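件名: Re: [darari-users] 配線仕分けタスクのデモ収集、やり方を教えてください

日曜の夜に投稿された質問への返信です。長くなったので、引用は要点だけ残しました。

> 双腕で基板とリード線を仕分けるデモを集めはじめました。
> 今のところ60エピソードありますが、学習させると片腕が
> 線をつかむ手前で止まってしまいます。
> 数を増やせば解決するのか、集め方が悪いのか、判断が
> つきません。皆さんは1タスクにつきどのくらい、どういう
> 手順で集めていますか。

うちでは同じ種類のタスクで409エピソードまで集めました。ただ、止まる症状が消えたのは数を増やしたときではなく、開始時の置き方を変えてからです。

最初のころは、操作者が取りやすい位置に線を揃えて置いていました。線の向きがほとんど同じなので、再生すると見た目はきれいですが、本番で少し曲がった線が来ると手先が迷います。今は線を軽く丸めてからトレイに落とし、落ちたままの状態で始めています。重なっていても直しません。

作業台の構成は、中央にステンレスのトレイ、その左に黄色い容器が2つ、右に大きめの黄色い容器が1つです。トレイの底には白い紙を敷きます。紙なしで撮った分は金属面の反射がひどく、細い線がほとんど見えなかったので、学習からは外しました。 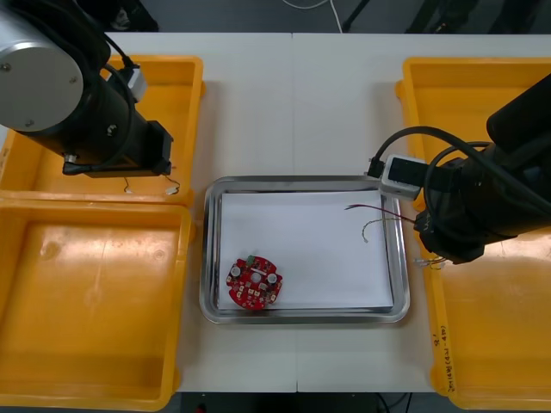
左右の腕を同時に動かすかどうかも、先に決めておいたほうがいいです。うちでは操作者によって、片腕ずつ動かす人と両腕を並行して動かす人がいて、混ぜて学習させたら片方の腕が待ちつづける挙動が出ました。ご質問の症状はこれに近い気がします。いったんどちらかに統一して、60のうち条件に合うものだけで学習し直してみてください。データは減りますが、原因の切り分けにはなります。

つかみそこねたエピソードは捨てていません。離して、つかみ直して、最後まで置けたものは成功として残し、メモ欄に「再把持」と書いています。最後まで置けなかったものは別フォルダです。やり直しの動きが入っていないと、一度失敗したあとに何もできない方策になりがちです。

ほかに細かいことをいくつか。

・つかんだ線の先端が容器の縁を越えてから指を開く。越える前に開くと、線が縁に引っかかったまま残ります。
・基板の位置と向きは毎回変える。うちは5エピソードごとに変えていましたが、これでは足りませんでした。
・Jernutusの記録ツールは、停止ボタンを押す直前の静止区間もそのまま保存します。末尾を切らずに学習させると、止まる癖がつくことがあります。まずここを確認するのが早いと思います。
・カメラを動かしたら、その日のうちに記録に残す。

操作者が疲れてくると、動きの途中で止まって考える時間が延びます。うちでは午後の後半に撮った分だけ静止が多く、時間帯別に並べてみて初めて気づきました。手先の速度がゼロに近いフレームの割合をエピソードごとに出しておくと、除外の基準を作りやすいです。集計用のスクリプトはVisserのリポジトリに置いてあります。Farnuvden側の形式で保存している場合は、先に変換が必要です。

末尾の静止区間を切った結果がどうだったか、このスレッドに書いてもらえると助かります。それでも止まるようなら、エピソードを2つほど共有してください。関節角のログだけでも構いません。

darari-users メーリングリスト | 管理者への連絡 | 投稿の著作権は各投稿者に帰属します | ページの先頭へ戻る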